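Wenia wishes to inform staff and clients of the next stage of its work on automated cleaning. The posts that follow set out what will change for employees and what will stay as it is. 1/8

Washroom cleaning remains manual work at all 186 buildings in our care. The present task is the wiping of basins, carried out by our people with a gripper in each hand in place of a gloved hand on the cloth. 2/8

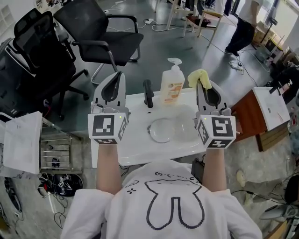

Bruvolow, 30th January

Recording shifts are open to the 86 employees who have completed the introductory course. A shift with the grippers lasts no longer than 2 hours and is paid at the full hourly rate, breaks included. Taking part is voluntary, and a refusal is not entered in any personnel file. 3/8

Employees have told us that the grippers tire the wrists sooner than ordinary wiping does, and that folding a cloth with them takes patience. Both points have been passed to the works council. Its chair, Uwe Kohlhase, has asked for a rest area close to the basins, and this has been agreed. 4/8

The basin was chosen as the first task at the suggestion of the cleaning teams. The bowl is curved, the surface is glossy, and the foot of the tap has to be wiped from several sides. Experienced cleaners do this without thinking about it, and a machine must be taught it. 5/8

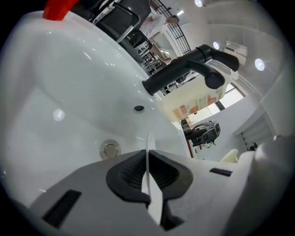
Gudrun Diekmann
Head of Staff Relations, Wenia

The recordings are used to train the Levolley cleaning unit. They are not used to measure the speed or quality of any employee's work. Supervisors have no access to them. 6/8

No post will be withdrawn on account of the unit. Under the agreement signed with the works council, staff whose basin rounds are taken over will move to other duties in the same building, with unchanged hours and pay. 7/8 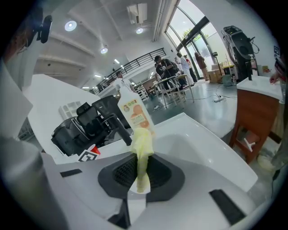

Gudrun Diekmann
Head of Staff Relations, Wenia

A first trial of the unit is planned for April at the Tiedemann offices, outside normal working hours and with a member of the cleaning team present throughout. Questions may be put to Staff Relations or to the works council, in writing or in person. 8/8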